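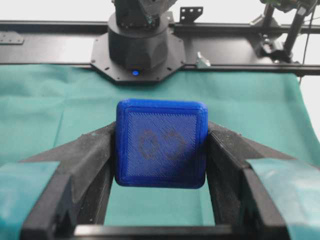 The case for leaving printed blocks unsanded

Opinion, by Graça Torres

Most advice on printed toy blocks ends at the sanding station. Print the cube, knock down the rim, fill the layer lines, prime, paint, seal. I followed that sequence for two years at Wendolance, where we make counting and stacking sets for preschools, and I now think most of it should be dropped.

The first objection is dimensional. A block is a stacking part before it is anything else, and its faces have to meet. Hand sanding removes material unevenly. It takes more from corners than from the middle of a face, so a cube that left the printer square leaves the bench slightly domed. One domed block is harmless. A tower of them leans.

The second objection is grip. Diagonal fill lines on a face give a fingertip something to hold. Polish them out and the face gets slick, particularly in a glossy filament. A raised border around a recessed face does similar work at the edge, and it also keeps the recess from rubbing on the table. Sand the border flush and both functions go with it.

The third is labor. In November we logged 3,833 blocks through finishing, and 1,312 of them went back for a second pass. The commonest fault was a marking that had been sanded thin. Giso, our supplier for the older molded sets, never had this problem, as their numerals were cut deep in the tool. A shallow printed marking has no such reserve. Remove a few tenths of a millimeter and the numeral is a smudge.

There is a fair argument on the other side. Parents and teachers read visible layer lines as cheap, and a buyer at Botha told me as much when she returned a sample tray of 213 pieces. I accept that a smooth cube photographs better. A plain blue one with a clean top and a highlight along the edge looks finished in a catalog.
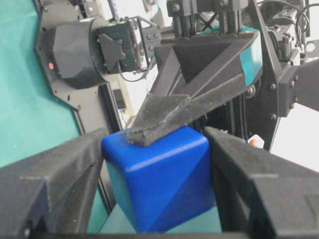

A bright blue cube with slightly rounded edges and a glossy top.

Gloss of that kind does not require a sanding block, however. Filament choice and print temperature account for most of it, and orientation on the bed for much of the remainder. These are settings. They are decided once and they repeat, which cannot be said of a person with a sheet of 220 grit at four in the afternoon.

What I would keep is deburring. Any edge that can catch skin should be broken with a single light pass, and first-layer flare should be trimmed with a knife. The corners should be rounded in the model, where the radius is a number that can be checked. Markings should be drawn deeper and wider than looks right on screen. Fidico's school range has been specified this way since its last revision, and we are moving our own drawings to match, starting with the blue cubes.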